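Gallery: what the fixed camera gives the policy

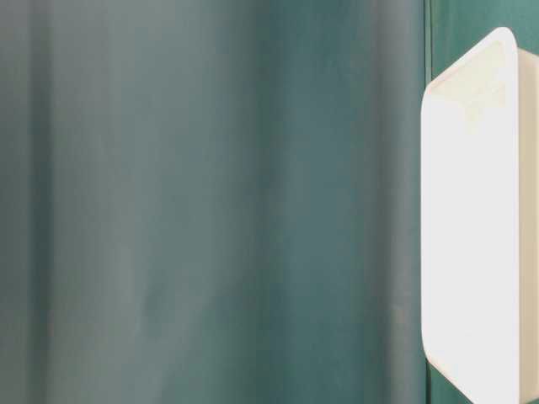

Green cloth and the white object at the right-hand side. Fixed camera, Grastine cell.

Efe Chukwu asked for a gallery page to go with our write-up of the Grundell method, and I agreed on the condition that I could write the words. Readers who want the cheerful version should look at the project page. I have spent since March trying to repeat the result and I'm less sure of it now than when I began.

The claim, in short, is that a policy trained on views from one fixed camera can learn to find and pick up pale, plain objects without depth data and without markers. The headline figure is 99 per cent. It comes from the team's own test set, scored by the team's own script, and I would like to see it survive a change of room.

Notes on the view

The white face is very bright and much of its surface detail has gone. The shading that remains is mostly up by the rim and down the narrow cream-coloured side. If a method says it reads shape from views like this one, I want to know which part of the picture it is reading. Renu Tripathi thinks the rim does most of the work. Naveen Singhal thinks it's simply the contrast with the green, and that any white blob would do. We haven't settled it.

The cloth is out of focus and falls in broad, soft folds, lighter in some places and darker in others. The Grundell notes treat the background as "uniform". I wouldn't. When Mervin Thibodeau swapped our cloth for a flat board, the success rate moved, and a background that makes no difference shouldn't do that.

The object runs out of view at the right and at the bottom. A person fills in the rest without thinking. Whether the policy does, or has just learnt that white on the right means reach right, is the question I care about most. Shoshana Kasprzak's mirrored test was meant to answer it. Of her 26 mirrored runs, 3 ended in a clean grasp. The authors replied that mirroring is "outside the intended conditions", which may be fair, but the intended conditions are getting rather small.

What we ran

Same weights, same camera height, 2 lighting set-ups. The training code is the public release with no changes. We used the Hokau controller for the arm and kept the speed limit on throughout. Anyone who thinks the controller is to blame is welcome to the logs.

Srivastava, the older baseline, did worse than Grundell in the ordinary layout and no worse in the mirrored one. I wouldn't hang much on that with so few runs.

Still to do: a darker exposure, a patterned cloth, and a second object that isn't white. Corrections to Efe, please, with the run number.

Page last changed Jun 13, 2025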